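Mallora 台面系统 产品说明
首页 > 产品中心 > 室内固定设施 > 台面与柜体
产品名称：Mallora 组合式厨房及茶水间台面
系列代号：521
生产单位：Grulon 室内设施有限公司
适用场所：办公楼茶水间、学校教职工休息室、社区活动场所、集体宿舍公共厨房、住宅厨房
页面更新日期：2021年6月10日

产品概述
Mallora 台面系统是本公司面向公共及住宅厨房推出的固定式台面产品，由台面板、前缘收边条、靠墙挡水条、侧立板及下部柜体组成。各部件在工厂内完成裁切、封边与预钻孔，运抵现场后按图纸组装，现场原则上不再进行大面积切割。
本系列自推出以来主要供应办公及教育类项目。用户选购时应首先确认安装位置的墙体条件、给排水位置及电源位置，再据此选定柜体组合。上述条件尚未确定的，建议暂缓下单，并联系本公司技术服务部门索取现场勘测表。
本页所载内容适用于现行版本。早期版本的台面与现行柜体之间连接方式不同，不可直接互换，需加装转接件。

台面板
台面板为整块板材，标准色为白、浅灰、中灰及深灰。白色台面适用于自然采光不足的房间，可改善操作区域的明亮程度；灰色台面在使用频繁的公共场所中较为常见。四种颜色价格相同，供货周期相同。
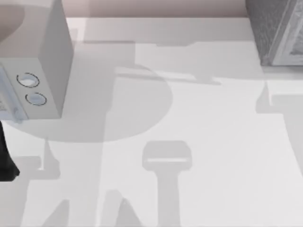
台面板表面为哑光处理，日常使用中不应直接放置刚离火的锅具。如需在台面上放置高温器皿，应使用隔热垫，且隔热垫应完全覆盖器皿底部。因直接接触高温器皿造成的变色、起泡或开裂，不在质量保证范围之内。
台面不可作为砧板使用。刀具划痕虽不影响结构强度，但会使表面容易积存污渍，增加清洁难度。轻微划痕可使用随产品附送的修复膏处理，处理方法见产品手册“表面维护”一章。较深的划痕应由本公司授权的维修人员处理，用户不得自行打磨。
台面转角处分为直角与圆角两种做法。学校、幼儿园及设有无障碍通道的场所，应选用圆角。圆角做法须在下单时注明，出厂后无法更改。

前缘收边条与侧立板
前缘收边条沿台面正面边缘安装，用于保护板材端面并遮盖台面与柜体之间的接缝。收边条有浅灰与深灰两种颜色，可与任一台面颜色搭配。本公司设计部门负责人 Zamfira Vasiliu 在该系列的设计说明中提出，深色台面宜配浅色收边，使台面边缘易于辨认，降低人员碰撞的可能；同色搭配则适用于对外观整体性有较高要求的项目。两种做法在安装工艺上没有区别。
收边条采用卡槽固定，不使用外露螺钉。更换时须由一端开始，沿卡槽方向平行拉出，不可从中段撬起。更换所需的专用工具可单独订购，亦可向当地经销单位借用。
侧立板用于台面与高柜、冰箱位或通道相邻的一侧。侧立板高度可依现场情况定制，其下端应落在地面找平层上，不得悬空。地面为木地板的，应在侧立板下方预留伸缩缝，并以配套密封条封闭。 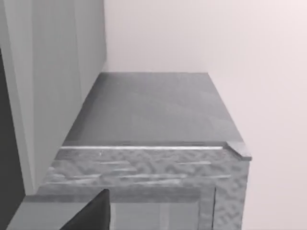 台面另一侧靠墙时，应检查墙面平整度。墙面偏差超过允许范围的，须先行修补，不得以加厚密封胶的方式填补缝隙。密封胶层过厚，固化后容易收缩脱落，并可能造成渗水。
靠墙挡水条为选配部件。设有水槽的台面必须安装挡水条，未设水槽的台面可不安装。

柜体
下部柜体分为开放式、平开门式及抽屉式。公共茶水间建议以平开门式为主，并至少设置一组抽屉用于存放餐具。柜体背板可拆卸，便于检修管线。每组柜体设有2处通气孔，位于背板上部，安装后应保持畅通，不得用物品遮挡。
柜体铰链具有缓冲功能，门板开启角度可通过铰链上的调节螺钉设定。门板下垂或缝隙不均时，应先检查柜体是否水平，再行调节铰链。多数门板问题由地面不平引起，仅调节铰链不能从根本上解决。
调节脚藏于踢脚板之后，踢脚板以卡扣连接，可徒手拆下。地面清洗频繁的场所，建议选用防潮型踢脚板，并定期检查其底部密封情况。

公共茶水间布置建议
台面长度有限时，应优先保证水槽一侧留有连续的操作面，电器集中布置于另一侧。电器之间须保留散热间距，具体数值以各电器说明书为准。电源插座宜设于台面上方的墙面，不宜设于水槽正上方或紧邻水槽的位置。
饮料、杯具等日常取用物品可放置于台面中部，避免靠近前缘。使用人数较多的茶水间，建议另设回收容器，将饮料罐与其他废弃物分开收集。饮料罐残液多含糖分及酸性成分，滴落后应及时擦拭，长时间滞留可能在浅色台面上形成印痕。
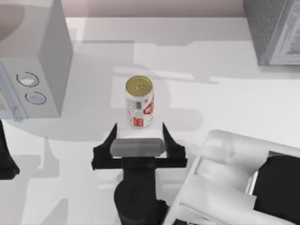
咖啡、茶、果汁及酱油等有色液体的处理方式与此相同。用湿布擦净后，再用干布擦拭一遍即可，一般无须使用清洁剂。已形成印痕的，可用中性清洁剂敷于表面，静置片刻后擦除，必要时重复操作。不得使用含氯漂白剂、强酸强碱清洁剂或钢丝球。
管理单位可将上述清洁要求张贴于茶水间内。本公司提供中文版清洁须知，随产品一并交付，遗失后可联系客户服务部门补寄。
以 Platstead 办公园区项目为例，该园区各楼层茶水间统一采用本系列台面，由物业单位负责日常清洁，本公司每年1月派员进行例行检查。检查内容包括密封胶状况、铰链松紧、收边条固定情况及柜体内部受潮情况。检查结果以书面形式交付物业单位存档。

小型电器的放置
微波炉、电热水壶及烤箱等小型电器可直接放置于台面，电器底部应配有完好的支脚。支脚缺失或损坏的电器不应继续使用，以免底部散热不良，影响台面表面。移动电器时应抬起后再移动，不得在台面上拖拽。
带有顶部散热孔的电器，其上方不得放置任何物品。电器说明书允许在顶部放置物品的，也应以轻便物品为限，并须避开散热部位。纸巾、布料、编织物及塑料制品应与发热部位保持距离。收纳用品较多的场所，建议加装 Akanda 壁挂层架，将收纳篮、杯具及干货移至墙面，以释放台面空间。该层架与本系列台面采用同一配色，可同时订购，安装时须固定于承重墙体或预埋加固件上。
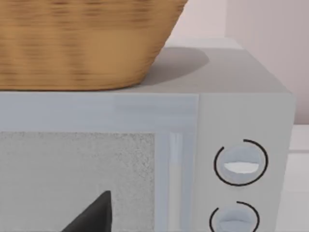

规格与订购
系列代号：521
台面颜色：白、浅灰、中灰、深灰
收边条颜色：浅灰、深灰
转角形式：直角、圆角（下单时注明）
柜体形式：开放式、平开门式、抽屉式
调节脚调节范围：18毫米
踢脚板高度：100毫米
选配部件：靠墙挡水条、防潮型踢脚板、收边条更换工具、Akanda 壁挂层架
订购时请提供安装场所平面图、墙体类型、给排水及电源位置，并填写现场勘测表。资料齐备后，本公司将出具部件清单及安装图，经订购方签字确认后安排生产。确认后提出的尺寸变更，按新订单处理。

运输与验收
台面板以竖立方式运输，板面之间以保护膜及纸板隔开。卸货时应由两人以上搬运，不得平抬长板的两端，以免板材中部受力弯折。货物到场后，应存放于干燥、平整的室内空间，开箱前宜静置一昼夜，使板材与室内温湿度趋于一致。
验收时请对照部件清单逐项核对，并检查板面、边缘及预钻孔位置。发现缺件或损坏的，应在送货单上注明，并保留包装材料。保护膜应在安装完成后揭除，不宜长期保留。

安装要求
安装工作应由具备相应资质的人员进行。安装顺序为：柜体就位并调平，相邻柜体连接，侧立板固定，台面板落位，收边条安装，密封胶施工，最后安装门板、抽屉及踢脚板。密封胶完全固化之前，不得使用水槽，亦不得在台面上放置重物。
水槽及灶具开孔由工厂依据订购方提供的型号加工。订购方变更水槽或灶具型号的，应在生产前书面通知。现场扩孔可能损伤板材内部结构，由此产生的问题由施工方负责。

质量保证与售后服务
质量保证范围包括板材分层、收边条脱落、铰链失效及柜体连接件断裂。正常磨损、使用不当、擅自改装及非授权人员维修所造成的损坏，不在保证范围之内。申请保修时，请提供订单编号、安装位置说明及损坏部位的照片。
如需查询配件供应情况，请向所在地区经销单位或 Grulon 客户服务部门提出书面申请，并注明系列代号。

相关下载
Mallora 产品手册
现场勘测表
清洁须知（中文版）
早期版本转接件对照表
Akanda 壁挂层架安装图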